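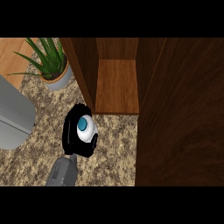 What does a magazine editor do all day?

Mostly, an editor decides. She decides which stories go in, how long they run, which one leads, what the cover says and when a page is finished enough to let go. The writing and the design get most of the attention from readers, and they should, but behind every page there is somebody who picked it over something else.

Chapter 7: Planning an Issue

By Po-yen Kong
June 27, 2018

I love this part of the subject, and I hope you will too. By now you have read a good many magazines as a student of them, and you have started to notice the furniture: the contents page, the short items up front, the long features in the middle, the column at the back that some people turn to first. In this chapter we go back a step, to the point when there are no pages at all and only a list of ideas on a wall.

That list has a name. Most offices call it the flatplan once it has been drawn out as a row of small boxes, one box for each page. A flatplan can be made on a computer, on a whiteboard or with a pencil on the back of a proof, and I have worked from all of them. The boxes show which pages are advertising, which are editorial, and where a story starts and stops. It looks like nothing much. Spend an afternoon with one, though, and you will find that moving a single feature by two pages can upset half the issue.

Our main case in this chapter is Gillow, a monthly about houses and the people who live in them. It is a useful magazine to study because it is so regular. Every issue has 11 standing sections, and every reader who has bought it for a year could probably recite them. The October issue is the big one, with 200 pages, and it is planned while the summer issues are still being printed. (Students are always surprised by that. You will be writing about wool blankets in a heat wave, so get used to it!)

We will follow that October issue from its first meeting to the day the files go to the printer. You will see the first flatplan and the last one, and they have very little in common. A feature on a lighthouse family was meant to open the issue and ended up near the back, cut to half its length. A small item on door knobs grew and grew, picked up a good photographer along the way, and became the story everybody wrote in about. I think you learn more from those two changes than from any set of rules I could give you.

Our second case is smaller and a bit rougher around the edges. Demetti is a celebrity weekly, and a weekly has a different heartbeat. There is no time to let a story grow. The cover may change on the last afternoon — sometimes in the last hour — and the flatplan has to have enough give in it to take the shock. We will look at how the staff keep spare stories ready, which pages they hold open, and what they do when the big interview falls through. It is exciting stuff to read about, and more exciting to live through, though you may want a nap afterward.

A word on special editions, as they come up in both cases. A special is a one-off, sold beside the regular title, usually on one person or one event. It has no regular sections to lean on, so the editor has to build its shape from nothing. Should it run in order of time? Should it open with the best pictures and fill in the story later? We come back to these questions in the last section, and there I will ask you to draw a flatplan of your own.

Before you read on, get hold of any magazine that has staples or a spine, and a sheet of plain paper. Draw a box for every page and fill it in: ad, feature, column, letters, whatever is there. Use a different color for the ads. Don't rush it. Keep the sheet beside you as you read, and mark it up when you meet a new term.

New terms in this chapter are set out at the point where they first come up. If you skipped the chapter on advertising, go back for the part on page ratios, which we lean on from the first section onward.

Related chapters
Who Reads What: Finding an Audience
Paying the Bills: Advertising and Page Ratios
Cover Lines and How to Write Them
Case Study: Poon and the Free Weekly
Case Study: Sturach Moves Online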